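Chapter 2
What the Rent Leaves Out

I signed my first commercial lease on a Monday, standing up, with a borrowed pen. The unit was on the ground floor of the Gustard Building in Illelow, and the listing said $18 a square foot. I'd done my math on $18. I had a little notebook with $18 underlined in it (I still have the notebook!). Then the first invoice from Drakico, the company that managed the building, showed up in July, and I was paying $20.

I called them, pretty worked up, and a very patient voice walked me to a paragraph deep inside a 40-page document I had initialed on every single sheet. The extra $2 was my share of the property tax, the building insurance, and the upkeep of the lobby and parking lot. It had been there all along, under the words "additional rent," and I'd read right past it on my way to the part about signs.

So this chapter is about that paragraph and its cousins. Chapter 1 dealt with finding a space and figuring out how much of it you need. Now we get to what the space costs, and I'll warn you that the same unit can be advertised under three or four different prices, all of them true.

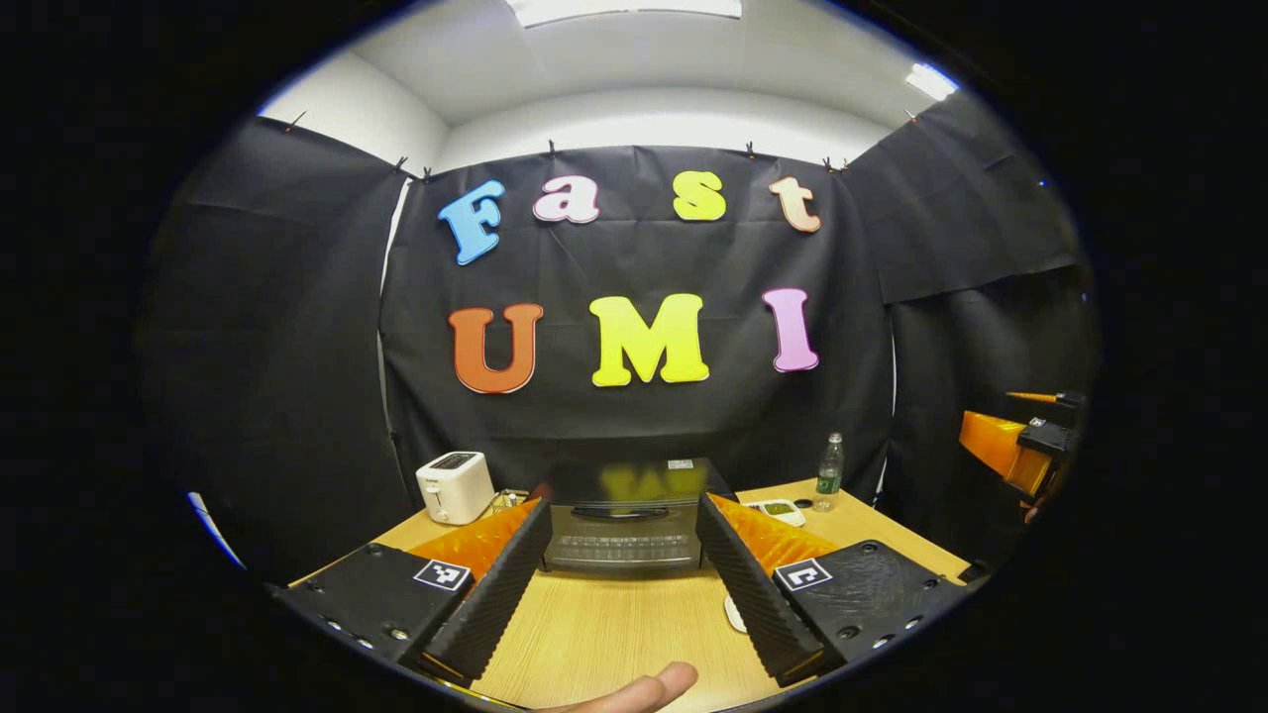

2.1 Gross, net, and the stuff in between

Let's start with the two ends. In a gross lease, you pay one amount and the landlord pays the building's bills out of it. Your apartment lease probably worked that way, apart from the electricity. In a net lease, you pay a base rent plus some or all of those bills. You'll hear people say "triple net," which means tax, insurance and maintenance all land on the tenant.

Most leases I've read sit somewhere in the middle, and the label at the top doesn't settle much. I once compared two offers for a bakery called Bakilana, both titled "modified gross." One had the tenant paying for snow removal and the other had the tenant paying for a new roof! Same title, very different winters. Read the list of expenses before you read the title, and write down who pays for each one.

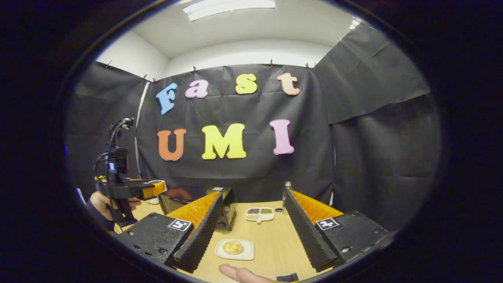 Figure 2.2. Foam letters on black fabric, wooden tabletop in front.

Your share of a shared bill usually depends on floor area. If your unit takes up a tenth of the building's rentable space, you pay a tenth of the bill. Simple enough, until you ask what happens when other units are vacant. Some leases divide by the whole building and some divide only by the part that's rented, and in a half-empty building that second version can double what you owe. We'll work through both in section 2.3, so keep a calculator handy.

Before going on, get hold of a real lease if you can and find the definition of "operating expenses." Mark anything in it you couldn't explain to a friend. You'll want those marks for the next section, where we take the definition apart one line at a time, starting with management fees.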